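**Pravholm FC | Cup semifinal ticket information** (1/6)

The club confirms the arrangements for the semifinal against Cloklow in June. 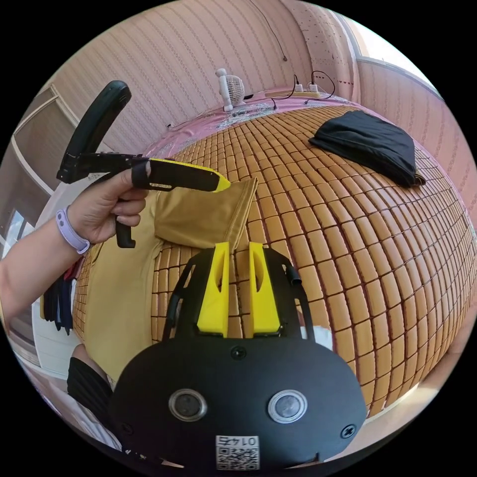 How many tickets has Pravholm received for the away section?
The club's allocation is 3000 seats, all of them behind the north goal.

(2/6) Season ticket holders who attended the quarterfinal at Wuisan may apply first. Each applicant may buy one ticket. Applications close at noon on the Friday before general sale.

(3/6) A further 300 seats are reserved for junior members under 16. Every junior must be accompanied by an adult ticket holder.

(4/6) Captain Yen-ting Wu is available again after serving a one-match suspension. Defender Pin-yu Siu will have a fitness test on his left ankle before the squad is named.

(5/6) Extra time will be played if the score is level after 90 minutes, followed by penalty kicks if required. There will be no replay.

(6/6) Supporters' coaches leave from the Leno Road entrance. Seats must be booked through the ticket office, and payment will not be accepted on board.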